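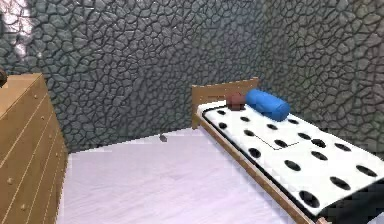 Call for musicians: Kostdale Roots Weekend

Applications are open for acts who would like to play at the Kostdale Roots Weekend next April. We book country, folk, bluegrass and Americana, along with anything close enough that our audience will recognise it. Solo artists, duos and bands of up to seven people may apply. The closing time is midnight on the last night of November.

The weekend takes place in two rooms. The Corn Hall is the larger and had 1,401 people through the doors across last year's programme. The Anghel Room, upstairs at the back, is seated, has no stage to speak of and suits quieter sets. Please tell us which you would prefer. We can't promise to follow your choice, but we do read it.

What we are looking for

There are 17 open slots this year. Headliners are booked separately and are not part of this call. Most slots are 40 minutes. The late slots in the Corn Hall are an hour and go to acts who can fill that time with their own songs or with traditional material they have arranged themselves. Covers are fine in moderation, but we don't book tribute acts.

You don't need a label, an agent or a finished album. You do need to have played in front of a paying audience at least five times in the past two years. If you have only played open mics, look instead at the Zallum Sessions, our afternoon programme for new performers, which has its own form and opens in January.

We would especially like to hear from fiddle and pedal steel players, who were thin on the ground last time, and from acts based within an hour's drive of Kostdale.

What we pay

Solo artists receive £180, duos £300 and bands £550. Late slots are paid at one and a half times these rates. Travel within the UK is refunded at cost up to £120 per act, on production of receipts or a mileage note. Payment is by bank transfer within 14 days of the performance. We don't charge a fee to apply, and we don't take a share of merchandise sales. Anyone who tells you otherwise is not from us.

Acts travelling more than 80 miles can ask for one night's accommodation. It is a twin or double room in a guest house in the town, and breakfast is included. Bands of five or more may be split between two houses.

What we provide

Both rooms have a PA and an engineer. The Corn Hall has a house drum kit (bring your own cymbals, snare and kick pedal), two guitar amps and a bass amp. The Anghel Room has an upright piano, tuned the week before. Please send a stage plan with your application if there are more than two of you. Soundchecks run from 10 in the morning and are short.

Each performer gets one guest ticket and a hot meal. Tell us about allergies on the form and not on the night.

How to apply

Fill in the form on the Roots Weekend page. It asks for:

- the name of the act and where you are based
- two recordings, at least one of them live, as links (please don't attach files)
- a biography of no more than 100 words
- a list of your last five paid performances, with venues
- the names of everyone who will be on stage

A phone recording is fine for the live track as long as we can hear the singing.

All applications are listened to by Petrică Mihăilă, who programmes the weekend, and two others from the booking team. Everyone hears back by the end of January, including those we can't place. We are sorry that we can't give notes on individual recordings.

If you played last year, please leave a gap of one year before applying again. Acts who were turned down last year are welcome to try again with new recordings.

Questions about access, visas or equipment should go through the contact page, marked "Performer enquiry". The Corn Hall is step-free throughout. The Anghel Room is reached by a lift, which will take a double bass but not a bass in a hard flight case.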